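How do you cite a founding date when the department can't agree on one?

Posted by Halldóra Vestergaard

I've been asked to write the staff biography for our outgoing head of physiology. It has to fit on one web page and offend no living person. He says he was "founding chair". The faculty handbook says the department was founded two years before he arrived, by a man who left after one term and is remembered mainly for his parking. The old prospectus gives a third version, in which the department simply appears, like mould.

The template (we use Kudex, for our sins) insists on a single start date and a job title under 40 letters. Do I go with what he says, what the handbook says, or whichever one fits in the box?

Sunil Roy

Go by the appointment letter. HR will have it, and will deny having it until you ask twice. If the letter says "founding", he's founding, and the handbook can sulk. If it says "chair" and he added the rest over the years, write "first long-serving chair" and he'll probably be flattered.

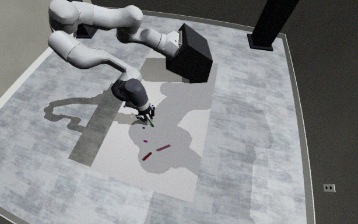 Credit: Irnonetti, computer rendering

As for the date, use the one when he took up the post and leave the department's birthday out of it altogether. Readers of staff pages want to know where someone trained and whether they answer emails. I once edited 271 of these for the Sestuslow merger and had complaints about two. Both were about middle initials.

Keep the early career to a couple of lines as well. They always send you 2000 words and a list of every panel they sat on.

nomura_fan

just put "since the early days"

pipette_widow

Don't put "since the early days", it sounds like a pub. Ours went up with that on it and the dean had it changed by teatime.

I'd check the archive minutes if you have any. Ours were in a box marked 511, next to another box marked 511. The second one had the Christmas party receipts in it, so allow an afternoon.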